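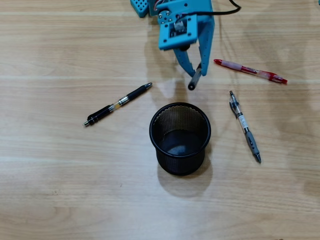 Drirgate Office Services — Facilities Support
Request type: Supplies / Shared workstations
Location: Arboleda Building, second floor
Opened: August 12, 2020
Priority: Low
Status: Closed, with follow-up

Reported issue
Staff at the shared tables report that pens are frequently missing from the holders at the start of the day. Pens are found on the tables, and at times on the floor, and several have been left uncapped. Replacement pens were requested twice before this ticket was opened. The requester asks whether larger holders should be ordered.

Entry 1 — Facilities Support
Stock records were reviewed. The Gralado supply room received 1000 pens under the current order and has issued them at the normal rate. The supply of pens is therefore adequate, and a further order is not approved at this time. The requester was asked to confirm which tables are affected and whether any holders are damaged.

Entry 2 — Requester
Tables 5 and 14 are affected. The holders are in good condition and do not tip over. Pens left loose on the table roll when the table is bumped.
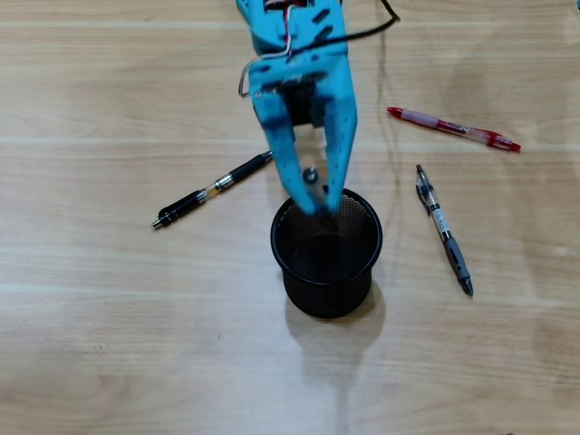
Entry 3 — Facilities Support
The present holders are considered suitable and will remain in use. The round black mesh type has a solid rim and a wide mouth, and it does not need to be moved or tilted when pens are returned to it. Loose items are the main concern. A red gel pen lying nearly flat on the tabletop, well away from the cup, is typical of what has been reported. Staff are asked to return each pen as soon as they have finished with it — including pens they did not take out themselves.

Entry 4 — Facilities Support
The following steps were sent to all users of the shared tables:

Check the table and the floor beneath it before leaving.
Replace caps firmly before returning pens to the holder.
Place pens that no longer write in the tray at the supply room door.
Keep scissors and rulers in the drawer.

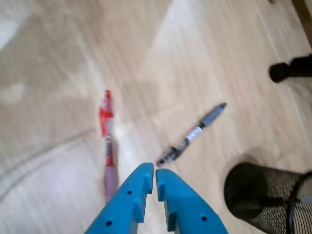
The evening cleaning contractor, Trolument, has agreed to place any pens found on the floor in the nearest holder. Previously these were taken to the lost property shelf, which accounts for part of the reported shortage. Items other than pens and pencils will still go to lost property.

Entry 5 — Requester
The steps have been posted at both tables. One user asks whether red and black pens must be kept in separate holders.
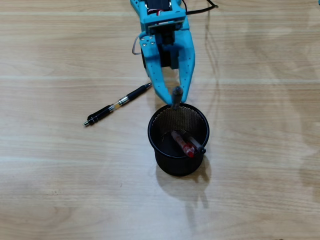 Entry 6 — Facilities Support
Separate holders are not required. Colors may be mixed, provided that the caps are in place and the holder is not overfilled.

Resolution
No purchase made. Existing holders retained. Return steps issued and cleaning instructions amended. The tables will be checked again in September, and a new ticket should be opened if the shortage continues before then.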